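# Teaching two arms to take turns

*29 January 2019*

I drove out to Prakdale expecting to talk about hardware, and I'd barely got my coat off before I was put right. "The arms are the easy bit," said the lead developer at Dedarley, who'd rather I left names out of it. "You bolt them down, you plug them in. Then you spend a year on the software."

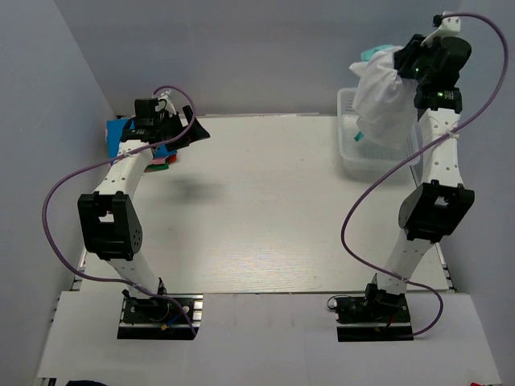

The software in question is called Ellwood, and it's the planner that decides which arm does what, and when. I asked why cloth. Surely blocks would be kinder?

"Much kinder! A block has a position and an angle and you're done. A cloth has – well, what's the position of a tea towel? We gave up on modelling the whole thing. Ellwood just looks for a decent place to grab and works out how far the rest is likely to hang."

That hanging part matters more than I'd have guessed. When an arm has a cloth over the basket, the planner treats everything under the fingers as a sort of fat, floppy cone, and the other arm isn't allowed into it. The first version of the cone was far too generous, so the arms spent most of the day politely waiting for each other (I laughed, the developer didn't).

The fix was to redo the plan more often. Ellwood now checks its plan every 38 milliseconds, and the cone shrinks as the cloth goes down. "It's 355 lines, that bit. I've rewritten it 3 times and I still don't like the colour of it, if that makes sense." It sort of did.

I wanted to know about piles. How does it tell one cloth from the next when they're all lying on top of each other?

"Badly, some days. Strong colours help a lot. If there's a thin edge poking out from underneath, the perception side might call it a separate cloth or it might call it a fold. We keep both guesses alive and let the grasp settle it. If it pulls and the whole heap moves, okay, wrong guess, let go."

And the cables? The planner knows about those too, it seems, though only in a rough way. Each wrist has a limit on how far it can twist before Ellwood has to unwind it, and for a while the unwinding looked completely mad – a full slow turn in mid-air with a cloth still in the fingers. Now it saves that for when the gripper's empty.

There are six people on the team, and they'd like the replay tool finished in February. It lets you scrub back through a run and see every plan Ellwood threw away. I had a go and got hooked on it, watching all those ghost paths pile up beside the one it picked.

"That's where I live," the developer said, and went back to fixing the timeline slider, which had jammed while I was using it.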